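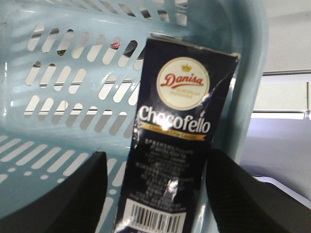 How Do You Look After a Robot's Hand?

Your hand is amazing. You can pick up an egg without cracking it, grab a slippery bar of soap, and find a sock at the bottom of your bed in the dark! A robot's hand can do some amazing things too, but it needs people to help it. Somebody has to bolt it on, teach it how wide to open, wipe it clean, and fix it when it gets wobbly.

We're going to follow one robot arm through its day. The arm works at a packing station in the town of Lelmont, and the people who look after it call it Brurko. Its job is to pick up packs of snacks and put them into baskets. There are 426 parts in Brurko if you count every screw (and the people who built it did count every screw), but we'll spend most of our time on the part at the very end: the gripper.

What is a gripper?

A gripper is a robot's hand. Lots of grippers have only 2 fingers, and that's plenty for many jobs. Try it yourself! Tuck three fingers away and use just your thumb and your pointer finger. Pick up a pencil. Pick up a crayon box. Now try a packet of cookies.

The cookies are trickier, aren't they? The packet bends and crinkles. If you pinch too softly, it slides out. If you pinch too hard, crunch! You have crumbs.

A gripper has that same problem every time it closes. You can see how it looks from the robot's side in the picture at the top of the page. The two dark shapes coming up from the bottom are gripper fingers, and they're holding a pack of Danisa Chocofello cookies down near its lower end. The blue basket with all the slots is right behind it. Look at how wrinkled the wrapper is! Every one of those shiny white streaks is a spot where light is bouncing back, and we'll come back to those, because they can cause trouble.

Morning: the wake-up check

Before Brurko moves at all, a technician walks around it. A technician is a person who sets up machines and keeps them running well. The first check is done with the power off and only uses eyes. Are all the cables tucked in? Is anything lying on the table that shouldn't be there? Is the basket where it belongs?

Next the technician takes hold of each finger and gives it a gentle wiggle. It should feel firm, like a grown-up tooth. If it moves like a baby tooth that's about to come out, the screws need tightening.

Then everyone steps back behind the yellow line on the floor, and the power goes on. Brurko slowly stretches out and folds up again. This is called going home, and it doesn't mean the robot is leaving work! "Home" is a special resting pose. A robot figures out where its hand is by keeping track of how far each joint has turned, and starting from home helps it get everything right.

Teaching the hand to squeeze

Now for the really fun part. How does a robot know how hard to squeeze?

Inside a gripper like Brurko's is a motor, and the motor pulls the fingers together. As the fingers press on something, the motor has to work harder. A small computer keeps watch. When the motor is working as hard as it has been told to, the computer says "stop there," and the fingers hold still.

People have to choose that stopping point. The technician starts with a very gentle squeeze and has Brurko lift a practice pack just a tiny bit off the table. Did it slip? Then the squeeze goes up one step. Did it slip again? Up one more step! When the pack stays put, the technician has the arm swing from side to side, then stop suddenly, to make sure the grip can handle a bump.

After that comes the crumb test. The technician opens the practice pack and looks inside. Whole cookies mean the squeeze is good. Broken cookies mean it's too strong, and it's back to the beginning. (Yes, the people at the station are allowed to eat the practice cookies afterward. It is a popular job.)

Where you grab matters too. Stand a ruler up on your desk and pinch it near the bottom. It stays up, but the top can sway if you move fast. Pinch it in the middle and it's steadier. For a tall, thin pack, the technician has to think about whether the fingers will bump into the basket, whether the pack will tip, and whether the fingers will cover up something that the robot needs to see, such as a barcode.

The eye on the wrist

Many robot arms have a little camera close to the hand. Imagine if you had an extra eye on your wrist! You could look right into your backpack while you reached inside.

A wrist camera always sees the gripper's own fingers, just the way you can see your own nose if you close one eye and look down. The computer has to learn that those dark shapes are part of the robot and don't need to be picked up. It would be very silly if a robot kept trying to grab its own fingers!

Remember the shiny streaks on the cookie wrapper? A bright spot like that is called glare. In the picture, glare covers part of the big white word on the pack, so some of the letters are hard to make out. You can probably still guess the word. A computer that's trying to read it may have a much harder time.

Technicians have some good tricks for glare. They can move a lamp a little to one side. They can put a thin white sheet in front of the lamp so that the light spreads out softly. They can also have the robot tilt its wrist and take a second look. Try it with a shiny book cover near a window. Tip it one way and you see a white blob. Tip it the other way and the words come back!

Baskets full of holes can be puzzling as well. You know that a basket wall is one thing, even when you can see bits of the room through the slots. A computer just gets a pattern of light and dark patches, and it needs lots and lots of pictures of baskets before it gets good at telling which part is plastic and which part is a gap.

Lunchtime: a bath for the fingers

Think about what happens to your hands when you eat chips. They get greasy and dusty, and then everything you touch gets greasy and dusty too. Gripper fingers can pick up dust and little bits of cardboard all morning long, and dirty fingers slip.

So at noon Brurko gets a cleaning. First the power is switched off and locked. The lock is a real padlock, and the technician who is working on the robot keeps the key in a pocket. That way, no one else can turn the robot on by mistake while there are hands near it. This is the most important rule in the whole building.

The fingers get wiped with a damp cloth and then a dry one. The camera lens gets its own soft cloth, the kind people use for eyeglasses, and no one is allowed to use it for anything else. One smudge on the lens can make everything look foggy!

New fingertips, please!

The inside of each of Brurko's fingers has a rubber pad, a bit like the sole of a sneaker. You know how sneakers get smooth on the bottom after you've run around in them for months? Pads do that too. Brurko's are changed after 3,000 pickups, even if they still look fine.

Changing them is quick. Two screws come out, the old pad slides off, the new pad slides on, and the screws go back in. Then the squeeze has to be tested all over again, because new pads are grippier than old ones. A squeeze that was just right for worn-out pads might be too much now. Bring out the practice cookies!

Last December, Brurko began dropping packs, and only from one side of the basket. The pads were new. The camera was clean. The technician checked 13 different things on the list, and the answer was number 13: a cable had been pulled too tight, so the wrist couldn't turn quite as far as it should. One loosened clip and it was back to work.

Try it at home: the clothespin gripper

You will need a clothespin, two rubber bands, a small empty snack wrapper, and a few cotton balls.

Put the cotton balls inside the wrapper so it's puffy. Now pick it up with the clothespin and carry it across the room. Does it slip?

Wrap a rubber band around each tip of the clothespin and try again. You've just given your gripper new pads! Next, pinch the wrapper in different places: the top, the middle, a corner. Draw a picture of each one and mark which spot worked best.

Words to know

Gripper: the part of a robot that holds things.
Technician: a person who sets up, checks, and repairs machines.
Home: the pose where a robot starts its work.
Glare: a bright reflection that makes something hard to see.
Pad: the soft, grippy cover on a gripper's finger.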